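Thursday, May 7, 2020
Hand comparison in sim, kitchen counter set

Picked up where Bożena left off. Same counter layout as before, head view from above, two arms, both with the black hands on. I want to know whether the Ostinlow controller is good enough to keep for the produce task or whether we go back to Tollari and live with the slower updates.

Ran 50 episodes on each controller with the same seeds. Start poses come from Waldemar's script, which shuffles the pan, the board and the box a little every time. Episode limit stays at 20 seconds.

Ostinlow finished 46 of its 50. Tollari finished fewer, but I had the wrong damping file loaded for the first part of that batch, so I'm throwing those out and will rerun before I write a number down. Note to self: the damping file is read at startup only. Changing it in the panel does nothing.
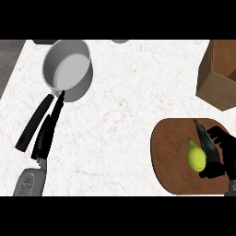 The long green vegetable is the hard one. With the pear right up against it, the lower digit has to go in under the wide end without pushing the pear across the board. Going in from the right side works better than coming straight down. In the failures I replayed, the upper fingers closed first and the vegetable rolled toward the pear. Seed 519 does this every time, so use that one for debugging.

Left hand is less of a worry. The pan handle is long and easy to reach, but the planner likes to bring the fingers up beside it, close to the pan body, and then wait there. Teodor Marciniak thinks the wait is the collision margin. I cut the margin in half for a few runs and the wait got shorter but didn't go away. Put it back to the default for now.

Contact at the fingertips still looks too stiff to me on both controllers. Benito has pad measurements from the Sikora bench and said he'd send them over. Until then, don't compare grip forces between these runs and the real hands. Success and timing only.

Camera: kept the wide view. The dark hand against the dark green skin is hard to read when I step through replays, so I may try a lighter hand material for debugging only. It must not go into the training renders.

To do:
Rerun Tollari with the right damping file, all 50 seeds.
Log finger closing order, upper and lower separately.
Ask Waldemar if the script can fix the gap between the pear and its neighbor.
Seed 519 on both controllers with the softer pads, once Benito's numbers are in.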